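Sturkwood summer theatre scheme, anyone done it?

milan_segers
Got an offer for the backstage placement at Sturkwood. Seven weeks, room included, 200 a week. They want an answer by Friday. Is it worth it if you mostly want to do props and costume?

LiesVW
Did it two years ago. You get put on whatever show is short of hands. I had one week on costume and the rest on set changes. Good people, long days.

rianne_l
Disagree a bit. I asked for costume in April, in writing, and got it for all but one show. I kept my own bits for dressing the cast as well, the store there is thin on jewellery.
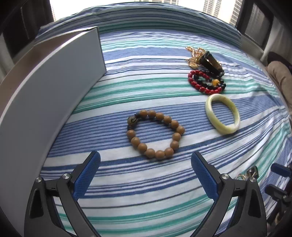

Bayu Oei replied that asking in writing made no difference in his year, and that 200 doesn't go far once you've paid for food.

LiesVW
Same. The nearest shop is a bus ride away.

milan_segers
Do they let you swap shows halfway through?

rianne_l
Only if someone will swap with you. Ring the office before you sign.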